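Zaleck Kitchen Bay: Pre-Session Safety and Inspection Checklist, with Comments
Revision for February. Covers two-arm tabletop tasks (plate, tray, bowl and mug handling).

Run this before the first episode of a session and again after any break longer than 29 minutes. Mark each line OK, FIX or HOLD. A HOLD stops recording. Comments from the last walkthrough are left in under each line, and please keep adding to them - the comments are the best part of this sheet!

SECTION 1. FLOOR AND STANDING AREA

1.1 Floor tiles dry and swept around the base. OK
Comment: Glossy tile shows crumbs badly under the lights, so look from the side, crouched down.

1.2 No person within arm's reach while torque is on. OK
Comment: Handover line has been retaped. Much easier to see now.

1.3 Stop button tested by the operator and again by the second person. OK
Comment: Both presses dropped the arms into hold right away. Love to see it.

1.4 Cables on the floor clear of feet and wheels. FIX, then OK
Comment: One run had crept toward the walkway. Pulled back and clipped.

SECTION 2. ARMS AND GRIPPERS

2.1 Joint housings: bolts seated, no cracks, no grease on the outside. OK

2.2 Wrist cables have slack through the full range. OK
Comment: Swing each wrist slowly to both limits and watch the loop the whole way. A loop that looks generous at rest can go tight over the counter edge. Ours had plenty left on both sides.

2.3 Gripper fingers: pads clean, tips level, no play. OK
Comment: Wiped with the Clondis cloths. Don't use the blue spray, it leaves a film and the plates start to slide.

2.4 Grip force limit set to 38 percent for thin plastic. OK
Comment: This is the setting I'm happiest about. At 47 the flexible pieces fold up and spring out of the fingers. At 38 they bend a little and stay put, and we get lovely long two-handed holds out of it. Policies trained on those holds recover from a bad first pinch far better than last season's did. 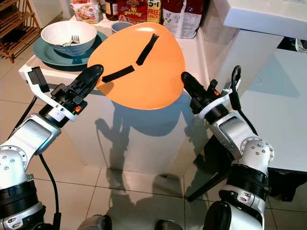 2.5 Both arms return to home without crossing. OK
Comment: Run it at quarter speed first, then full. If the left arm hesitates at the elbow, log it even when it clears by itself.

2.6 Operator gloves calibrated to this operator. HOLD, cleared
Comment: The profile from the previous shift was still loaded. Five minutes to redo and well worth it. A bad profile ruins a whole batch and you won't notice until review.

SECTION 3. COUNTER AND OBJECTS

3.1 Counter wiped and dry, front edge included. OK

3.2 No chipped rims on any dish. OK
Comment: Run a finger around each one. Anything chipped goes in the Escobedo bin, and a replacement comes from the shelf box.

3.3 Food packages sealed and pushed back to the wall. OK
Comment: They stay in on purpose. We want real kitchen clutter behind the task, labels and shiny bags and all, so the model learns to ignore it. Change the order every 20 episodes or so but never open a pack.

3.4 Forks: rounded tines only. OK
Comment: Metal is fine. Sharp is not.

3.5 Start positions varied between episodes. OK
Comment: Nice spread this time. Please keep including starts close to the front edge, where things are awkward. We have tons of easy middle-of-the-counter starts and they teach very little by now.

3.6 Nothing on the upper shelf that could tip forward. OK
Comment: Give it a push with your hand. Looking at it isn't enough.

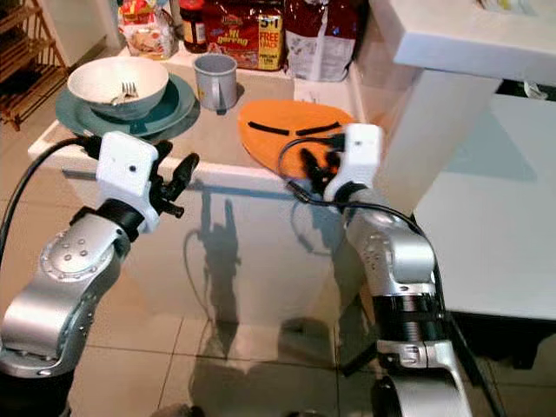 3.7 Downward press limit active on both arms. OK
Comment: Tested with the foam block before any dishes came out. The limit kicked in early and gently, just as it should. When you press a flat piece against the counter, ease off before you slide it. You'll feel the difference in the gloves, and the force trace comes out beautifully smooth.

SECTION 4. RECORDING

4.1 Head and wrist views in sync. OK
Comment: Clap test, both ends of the session.

4.2 Disk space for the full session plus one spare hour. OK

4.3 Failed grasps kept and tagged, never deleted. OK
Comment: Repeating this one because it matters so much. A slip followed by a good regrasp is gold! Tag it "recovery" and move on.

4.4 Episode count entered in the Githolm log. OK
Comment: The target for this task family is 3,000 accepted episodes, and we are closing in on it faster than planned.

OPEN ITEMS
Order more finger pads, medium.
Second clip for the floor cable.
Ask whether the glove profile can lock itself at the end of a shift.

Next full inspection: start of the morning shift, 8:15, before power-on.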